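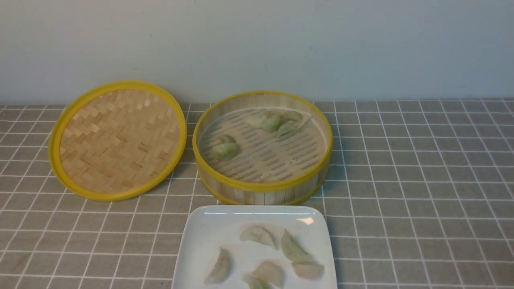
About Us | Our School | Courses

October 1, 2023
By Funmilayo Ekwueme, Head of School

The Clallthorpe School of Dumpling Making teaches the preparation and steaming of filled doughs to adult students of every level. The school was founded by Thulani Ngcobo, who began with evening lessons in Soltville and moved to the present premises when those lessons outgrew their room. To date, 1,979 students have completed the foundation course.

Instruction takes place in groups of seven. Each student learns to mix and rest a dough, to roll a thin wrapper, and to close it with an even pleat. Fillings follow the season; the green vegetable filling taught in May remains the most requested.

The school gives particular attention to the bamboo steamer. Students are shown how to line the basket, how to leave space between dumplings, and when to lift the lid. Care of the equipment is part of the course — baskets and lids are rinsed, wiped, and left open to the air before they are stacked. 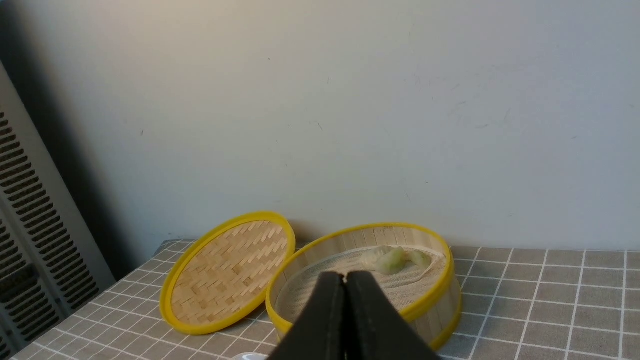
Those who finish the foundation course may continue to the Đàm Certificate, which covers wheat starch doughs, larger batches, and service at the table. Applications for both courses are accepted throughout the year at the school office.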